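Ticket: Hot water cuts out mid-shower, Drukero instantaneous unit
Status: Open
Opened: 15th November
Site: Likisdale, upstairs flat

Hi team, me again. The Drukero is still dropping out and I'm getting pretty good at rinsing shampoo out in the cold! Same fault as my last ticket, which got closed before I'd had a chance to reply, so I'm putting everything in one spot this time. 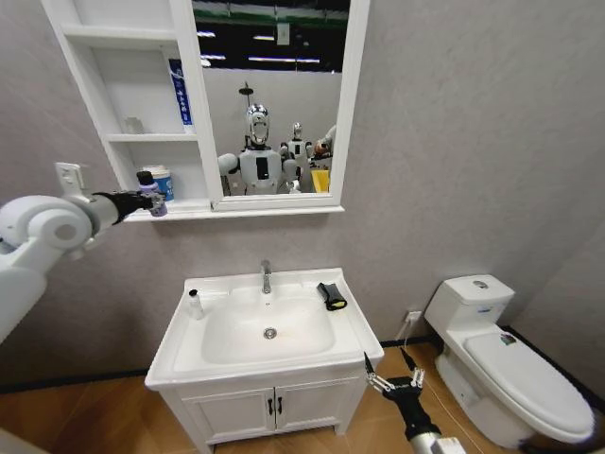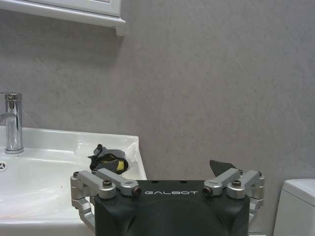 Both from the bathroom.

So the pattern is this. Water comes up hot as normal, runs happily for a few minutes, then the controller beeps, shows code 29 and the burner shuts off. If I close the tap and wait 15 minutes it'll usually fire up again. The kitchen tap does the same thing but takes longer to get there.

What I've tried so far:

Power off at the wall and back on. No change.

Cleaned the inlet filter (bit of grit, nothing dramatic). Got two good showers out of it and then back to the beeping.

Dropped the set temperature. It lasts longer before it trips — still trips though.

Rang Jibrin, who did the install, and they reckon it's the flow sensor. They quoted me $400 to swap it, which I'm not keen on while the unit's under warranty. The whole job cost me 3,000 bucks!

Could you please tell me what code 29 means on this model (it's not in my booklet), and whether your Rultudstead depot has the sensor in stock? I'm home most mornings and happy to run any tests you like over the phone.

Cheers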